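Print | E-mail

Robot Learning, Week 6 - Pendo Koech

Last week we cloned a policy from 80 demos and it drifted. Today's fix is lovely: let the robot fail, step in, and train on the corrections!

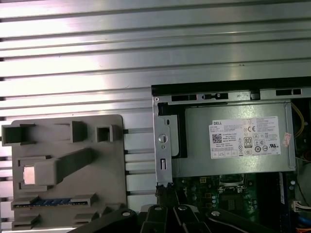
Residual correction keeps the base policy frozen and learns only a small offset on top. Think about sliding a part into a narrow slot - the long one low on the gray fixture plate is a good case - where 2 mm of error ruins everything. The offset net is tiny, so try it yourselves before lab.

Print | E-mail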